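De: Dalva Rocha
Para: lista vecinos-poligono
Fecha: 15 de agosto de 2022
Asunto: Re: Incendio en la nave de Plostemer, qué se sabe

Hola a todos, contesto rápido desde el móvil que estoy saliendo. Copio abajo el mensaje de Kazlauskienė para los que no lo recibieron (rebotó en varios correos, creo que por el adjunto).

> Buenas tardes. Anoche se quemó la nave de Plostemer, la del fondo, pegada
> al almacén de Demari. Yo vi el humo desde la cocina. Vinieron 5 camiones de
> bomberos y cortaron la calle Trero por los dos lados. Nos dijeron por
> megafonía que cerrásemos ventanas y bajáramos persianas. ¿Alguien sabe si
> ya se pueden abrir? ¿Y si lo que ardía era tóxico? Mi madre tiene asma y no
> me atrevo a sacarla ni al balcón. Tampoco sé si el autobús pasa.
> Gracias,
> Kazlauskienė

A ver, por partes.

Ventanas: sí, se pueden abrir. Me lo confirmó esta mañana el jefe de turno en persona, en el cordón. Eso sí, los que viven en los bloques que dan al descampado mejor que esperen a la noche, sigue oliendo mucho cuando cambia el aire. Para tu madre yo esperaría hasta mañana, y si nota algo raro, al centro de salud, que están avisados.

Lo que ardía: palés, cartón y espuma de embalar, según los bomberos. El tejado de la parte vieja es de fibrocemento, eso ya lo sabíamos todos porque llevamos años pidiendo que lo quiten. Han caído trozos en el descampado y alguno en los patios. NO tocarlos, no barrerlos, no meterlos en bolsas. Si encontráis alguno, lo mojáis un poco con la manguera, sin chorro fuerte, y llamáis al ayuntamiento. Mandan a una empresa a recogerlo.

Heridos: ninguno grave. Dos trabajadores atendidos por humo, en casa los dos. El vigilante de Demari fue el que llamó.

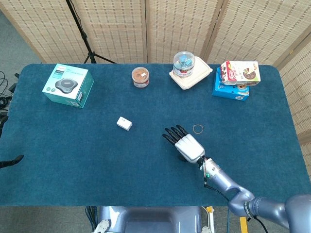 Mesa con paño verde azulado, biombo y trípode detrás.

Calle Trero: abierta solo en un sentido, el de bajada. El autobús no entra, para en la rotonda. El 882 igual. No sé hasta cuando, pregunté y me dijeron que depende del arquitecto que tiene que mirar la fachada lateral, que está abombada. Los coches que se quedaron dentro del cordón se pueden sacar hoy hasta las 6 de la tarde, hay que ir con el DNI y los papeles del coche. Después ya no dejan pasar.

Luz: volvió de madrugada. En los portales del final sigue sin ir el ascensor, aviso dado.
Agua: normal. Salió turbia un rato por la presión, dejadla correr.

Causa: no se sabe. Por favor no reenviéis el audio ese que circula diciendo que fue provocado, no está firmado por nadie y el que habla dice que vio las llamas desde la gasolinera, y desde la gasolinera la nave no se ve. Hay una investigación abierta, ya dirán. El vídeo de la bola de fuego tampoco estoy segura de que sea de anoche, en el nuestro no hay grúa.

Seguros: los que tengáis daños (toldos, coches con ceniza, la ropa tendida) haced fotos antes de limpiar nada. La ceniza del coche con agua, sin frotar, que raya. Casi todas las pólizas de comunidad cubren humo pero hay que dar parte en plazo, mirad la vuestra. Yo ya di el mío y me pidieron justificante de la intervención, se solicita en el registro municipal y tarda.

Y una cosa más, que me enciendo. En diciembre mandamos un escrito avisando de que los palés llegaban hasta la valla y de que la boca de riego de la esquina estaba tapada. Tengo la copia sellada. Anoche los bomberos perdieron un buen rato buscando otra boca. Quiero volver a presentarlo esta semana con firmas nuevas. Quien quiera firmar que me escriba a mí, no a la lista, que si no nos llenamos de "yo tambien".

Si alguien tiene hueco en un garaje para los dos de la furgoneta blanca que se han quedado sin sitio, que lo diga también.

Me voy que cierran el cordón y tengo el coche dentro.

Dalva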